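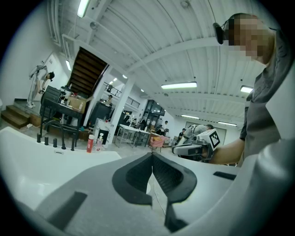
Hand-held gripper at the white table, with the second one and its marker cube behind.

Review: Horkton Good Practice Pack for Hand-Held Gripper Work, second edition
By Ferenc Hajdu
14 May 2023

Horkton would like you to know that its rulebook is not a standard. It says so on the cover, again on page two, and once more in a box with a drawing of a lighthouse. What you get is a ring binder of 209 pages, a laminated card with 18 rules on it, and a sheet of stickers I still haven't found a use for.

I'll start with the card, which is the best part. Rule 1 is to wipe the fingertip pads before each session. Rule 4 says to look at the marker cube and throw it out if any face is scratched, however fond of it you are. Rule 7 has you lay the grippers down in the same spot every time and clear the table of whatever the task doesn't call for. We followed all three for two weeks at Pokenon and had fewer takes to throw away, plus a table I was no longer ashamed of.

Rule 11 is where I'd pick a fight. It wants the floor behind the operator kept free of people "at all times." Whoever wrote that has an office with a door. I'd have settled for a line about telling your coworkers when you're recording, and the older Brevetti guide has exactly that, in one sentence, on page 3.

The binder itself is heavy going. Sixteen pages on cable routing! The advice is sound (keep it short, keep it away from the fingers, check it before you pick the thing up) and would fit on a napkin. The chapter on bystander consent is much better, with a sign-up form you can copy as is. Gulyás, who sells the pack over here, will send you the form alone if you ask nicely.

Rest breaks get half a page. Anyone who has held one of these up for an afternoon will have views on that, mostly in the forearm.

Buy the card if they'll split the set. Borrow the binder.

Four stars for the card, two for the rest.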